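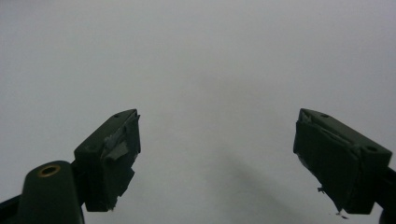

Wornmont Jazz Society, minutes of the monthly meeting, Apr 14, 2021

I'm typing these up from my own scribbles, so if I got your words wrong, holler and I'll fix it before we vote on them.

We started late, on account of everybody wanting to talk about the new Skonska record (I've played side two to death already!). March minutes passed with one correction: it was the bass player who asked for the earlier sound check, and I had written down the drummer. Sorry, Lu.

Money. We have $1,925 in the bank. The March livestream brought in $651 after we paid the band, which made all of us pretty happy. Piano tuning is still owed and I'll mail that check this week.

Summer concert. Sarkivton has offered us their bandstand again, and we said yes before anyone could change their mind. The town wants no more than 60 chairs on the lawn, spaced out, and no amplified music after nine. Jarosław Malinowski will lead the quartet and wants to do a whole first set of ballads. There was some back and forth on that -- I'm for it, Lu thinks people will wander off to the ice cream stand -- and we settled on ballads with a couple of fast ones tucked in.

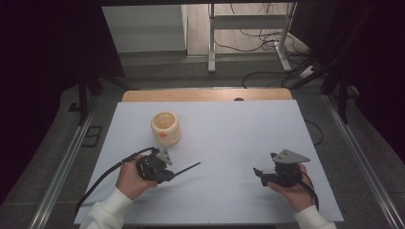

Jarosław also asked for a real piano, and I said I'd call the church about borrowing their upright, though getting it down those steps last time was no picnic. If they say no, we go with Lu's keyboard and the good amp.

Student night. We have 22 kids signed up, mostly horns, and two singers who want to do the same song. Lu will talk to both families. I'd love to just let them sing it together, and I said so (twice).

Record swap. Put off until May. Please quit dropping boxes on my porch until then -- I can't get the screen door open.

Motion to adjourn by me, seconded by Lu, all in favor. Next month's meeting is on the video link again, same password as before.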